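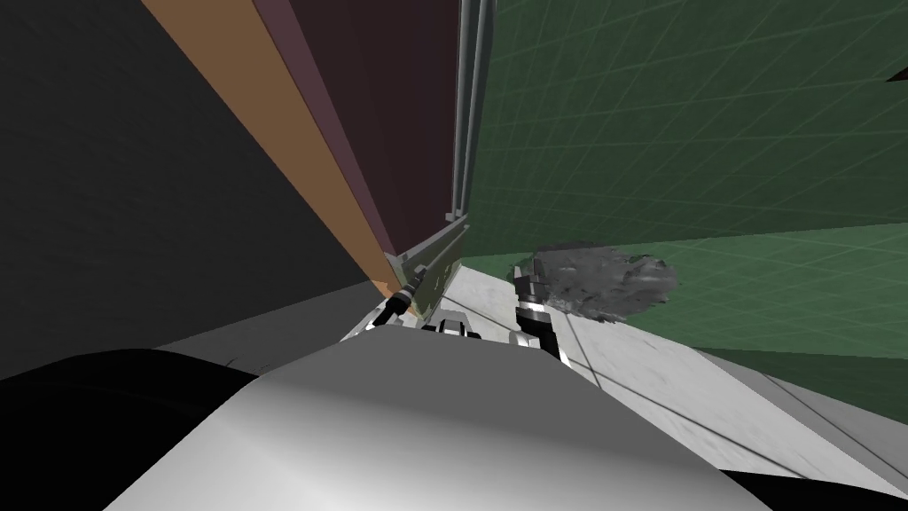
Penrose objected to the whole setup at the pilot stage: people don't store things in the middle of a room, they store them where two walls meet, so any survey that asks only about closets and shelves will miss half of what a household owns. Fair point. We rewrote the form after that.

Figure 1. A corner with a flat panel leaning in it, computer-rendered, seen from overhead.

4.2 Leaning storage

By "leaning" we mean any flat item kept upright against a wall with no rack, hook or shelf. Table leaves, spare doors, framed pictures never hung, ironing boards. Final sample 2,172 homes in Covoldale and Sedgwick, all visited in November. Renters and owners both. Garages left out (see 3.1).

Main result is simple. Leaning items stay put. In the follow-up calls, 80 percent of households said the item had not been moved since the visit, and most could not say when it was last used. Pinto and Magaña ran the calls, evenings mostly, and the wording did drift a bit in the second week; we kept those answers in but they should be read with care.

Size of home mattered less then we expected. Small apartments leaned as much as big houses, just in fewer spots. Tenure mattered more. Renters gave "not allowed to drill" as a reason over and over, even in buildings where the lease says nothing on it.

A subset of 400 homes also filled in the Dreltton clutter form. Scores there did not track leaning at all. Tidy people lean things too. Treloar's coding notes sort the reasons given into 13 types, but several overlap, and "waiting for someone to pick it up" probaby belongs with "meant to sell." We left them apart for now. Full list in the appendix.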